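From: Myroslav Zakharchenko
To: Orkham football list
Date: January 4, 2019
Subject: Re: Third down and the Masel problem

Guangming Qian wrote:

> I rewatched the Masel game over the break and I still think we lost it on third down. We ran the same two route combinations over and over and their safeties were sitting on both by halftime. I know the line was banged up, but at some point the quarterback has to get the ball out, and he can't do that when every route is breaking at 15 yards.
>
> I would also like to hear someone defend the punt from their 38. I have tried and I can't do it.
>
> Does anybody have the personnel notes from the Murnari game? I want to see if we used the second tight end more there or if I am remembering it wrong.
>
> Guangming

Guangming,

You are not remembering it wrong. I went through my notes last night and the second tight end was on the field for most of the first half against Murnari. We ran behind him to the left, and when their linebackers started cheating that way we threw the short crosser off the same look. That drive before the half, the long one, was almost all from that set. Then against Masel he barely played. I assumed he was hurt, but Yuxi Cai was at practice that week and told me he did everything with the first group.

So I agree with you about the routes, but I would put more of it on the personnel. With three receivers out there and one back, Masel could keep five defensive backs on the field all day and not pay for it. They are small up front. Murnari is bigger than they are and we still moved the ball on Murnari.

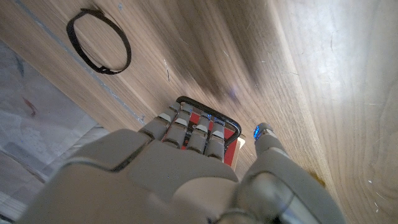 The other thing I noticed is how seldom we gave the left tackle any help. Their best rusher lined up over him on nearly every passing down. Against Murnari we had a back chip that side before going out on his route. Against Masel the back went straight out to the flat, and he wasn't getting the ball there either. If you are going to throw deep with a backup tackle, you need to keep somebody in. If you don't want to keep somebody in, throw it short. We did neither and took sacks.

I don't blame the quarterback as much as some people here do. He missed the post in the second quarter, and that was a touchdown if he puts it anywhere near the middle of the field. The interception was also a bad throw. But on the sacks I went back over, I could find only one where he had a man open early and held it.

On the punt: I can give you a weak defense. The wind was in our face going that direction and the kicker had already come up short in warmups. That takes the field goal off the table. It doesn't explain why you wouldn't go for it on fourth and 2. We had picked up that distance on the ground earlier in the same quarter with the fullback. The punt went into the end zone, so we gained 18 yards of field position and gave up the ball. I would have gone for it. 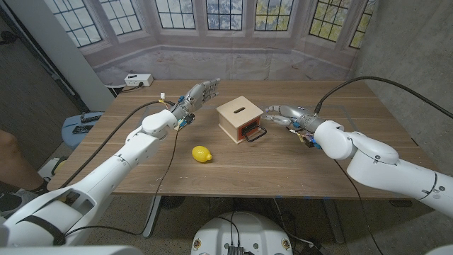

Looking ahead, Junhao Fang asked me off list whether I thought the coordinator would be back. I don't know anything. My guess is yes, and I would be fine with that. The offense was better than it was a year ago in most ways that matter to me. There was more motion, the screen game finally worked, and we stopped running the option into the short side. What I want to see in spring ball is a real plan for third and medium, and the backup tackles getting work against the first defense.

The spring game is in May this time and it is at Xiao Field, not the main stadium, because of the turf work. Xiao holds around 3,000, so if you usually walk up at kickoff you may want to come earlier. Montserrat Maldonado is collecting names for the bus again. Write to her directly and please don't reply to the whole list with your seat requests. Last year that went on for days.

Guangming, my Murnari notes are handwritten and some of the substitutions in the fourth quarter are missing. I will type up the first three quarters and send them to you. If anyone else charted that game, I could use the last two drives, mainly who was in at right guard and whether the fullback was on the field for the goal line series.

One correction to my own post from after the Masel game. I said the holding call that brought back the long run was on the center. It was on the left guard. Sorry about that.

Myroslav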